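The Skokach Basin Precipitation Network is looking for manual observers for the coming snow and rain season. Observers measure liquid precipitation, snowfall, snow depth and snow water equivalent at a fixed point on their own property and submit one report per day. The network currently has 201 active sites and needs more in the upper basin, particularly in the townships of Prajapati and Flarnier, where gauge spacing is too wide for runoff estimates.

## Background

Automated tipping-bucket gauges undercatch snow, and the error grows with wind speed. Radar estimates over the upper basin are affected by beam height and by the ridge west of Brevo. Manual readings are used to correct both. They go into the gridded daily analysis and into the spring runoff outlook, first issued in March.

Last season the analysis had a standing gap between Flarnier and the county line. Two storms crossed it. In the second, the nearest manual gauges read 9 mm and 50 mm, and the grid cells between them were filled by interpolation. One additional site in that strip would have changed the estimate for the whole sub-basin.

## Duties

- Read the gauge once per day between 6:00 and 9:00 a.m. local time, at the same time each day as far as possible.
- Report zeros. A day without precipitation is an observation, and a missing day cannot be treated as zero.
- In winter, remove the funnel and inner tube, collect snow in the outer cylinder, melt it indoors and measure the melt through the inner tube.
- Measure new snowfall on the snow board to the nearest half centimeter, then clear the board.
- Take a core for water equivalent once a week when snow depth is 5 cm or more.
- Enter readings through the web form or by phone before noon.

Multi-day totals are accepted after an absence. Enter them as multi-day totals and do not divide them among the missed days.

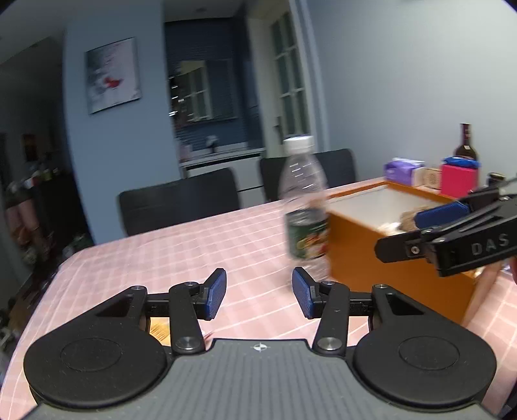
Prajapati site 14 wrote in to ask whether the morning window could be widened, given that anyone on an early shift is out of the house well before 6:00 and would end up filing multi-day totals all winter. The window applies to the reading, and a reading taken as early as 5:00 a.m. will be accepted if the actual time is entered in the form. Evening-only readings are not used in the daily analysis. A second person in the household may take the reading under the same site number after completing the training.

## Site requirements

The gauge must stand in the open, at a distance from any obstacle equal to at least twice the height of that obstacle. Where this cannot be met, a distance equal to the height is acceptable if the obstacle is a hedge or open fence. Roofs, decks and paved surfaces are not suitable. The rim must be level and 60 to 120 cm above the ground.

Sites in the upper basin with some tree shelter are often better for snow catch than fully exposed ones. If in doubt, submit a sketch with distances and approximate heights and the network will assess it.

## Equipment

The network lends each new observer:

- one manual rain gauge with outer cylinder, funnel and inner measuring tube
- one snow board, painted white
- one snow ruler
- one mounting bracket with screws (post not included)

Coring tubes and hanging scales are lent to upper basin sites only. All equipment remains the property of the network and is returned when the observer leaves. Normal wear and frost damage are not charged. 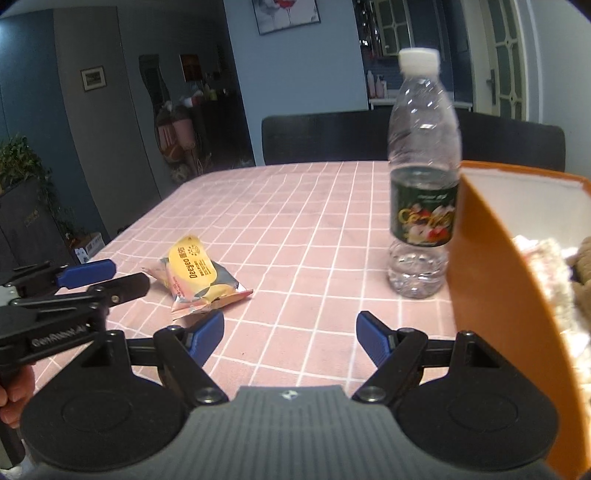 The inner tube should be brought indoors before the first hard freeze, as water left in it will split the wall. Replacement tubes are kept at the Brevo office and can be mailed.

## Training

Training takes around 7 hours in total and is divided into an online part and one outdoor session at Brevo. The online part covers gauge reading, trace amounts, timing and the report form. The outdoor session covers siting, melting and coring. New observers then file practice reports for two weeks, which are checked against neighboring sites before the data are released.

## Terms

This is an unpaid position. Mileage to the outdoor session is reimbursed. Observers are asked to commit to one full season, October through May, and may continue through the summer if they wish. Site coordinates are rounded before publication, and names and addresses are not released.

## How to apply

Send the following to the network office in Brevo:

1. Location of the proposed site and elevation, if known
2. Distance and height of the nearest buildings and trees
3. Usual time available for the morning reading
4. Number of weeks per season you expect to be away
5. Any earlier observing record, with dates and gauge type

Applications from Prajapati and Flarnier are reviewed first. Applications from the lower basin are placed on a list and taken up as existing sites close.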